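Residency Diary, May
Entry for the second week, Pludia House

Morning

The reading room opened at 8:30 under the revised hours. The quarterly review of the town's historical papers continued with the Cutard letters, which were received from the estate in two deliveries and have not previously been described. The first delivery comprises 117 letters. The second comprises 87, of which 5 are in a condition that does not permit handling until they have been flattened.

The letters concern the management of a cannery between the flood and the sale of the upper works. They are for the most part business correspondence, and the writer seldom departs from prices, freight and the weather. An exception was noted this morning. In a letter dated only "May," the writer complains at length of a neighbor's geese and requests that the matter be raised before the next board meeting. No reply has been found. The letter has been placed with the general correspondence and cross-referenced under property disputes.

It was agreed with the house that undated letters shall be filed by the rate of freight quoted in them, where such a rate is given. The method is imperfect. The rate was changed twice in one season and may have been misquoted by the clerk on at least one occasion. Letters without a rate will be kept in a separate folder at the end of the series.

Midday

The meal was taken in the lower hall. Rain continued until after one o'clock. The north gutter has overflowed again, and a written request for repair was left at the front office, the second such request this month.

Afternoon

Work resumed on the finding aid. The Ultex style guide adopted by the house requires that every folder title begin with the name of the correspondent, followed by the place and the subject. This has produced titles of considerable length, and folder 131 now runs to three lines on the printed label. A shorter form has been proposed and will be used provisionally in this series.

The Ishida map cabinet was opened for the purpose of comparing place names. The spelling of the river landing differs between the survey and the letters. The survey spelling has been retained in the folder titles, and the spelling used by the writer will be given in the notes.

Pencils only are permitted in the reading room, and pens are to remain outside with coats and bags. The rule was restated at the close of the session.

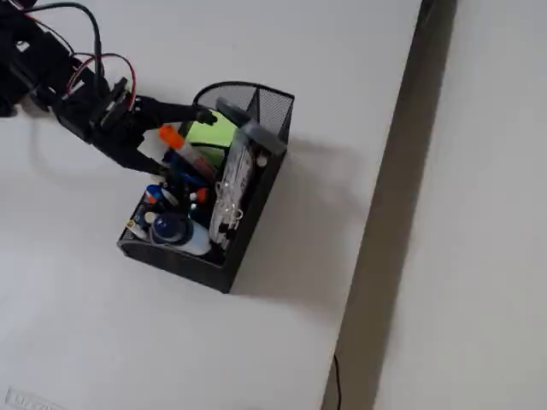
Evening

The draft introduction was read through once and returned to the folder with corrections. The paragraph on the sale of the upper works remains unsatisfactory. It relies on a single letter, and that letter was written by a party with an interest in the price. The county deed books should be consulted before anything further is written on the subject.

Supper at six. The rain had stopped, and the river path was open as far as the footbridge.

To be carried forward: the loose receipts in the second delivery, and the question of the geese.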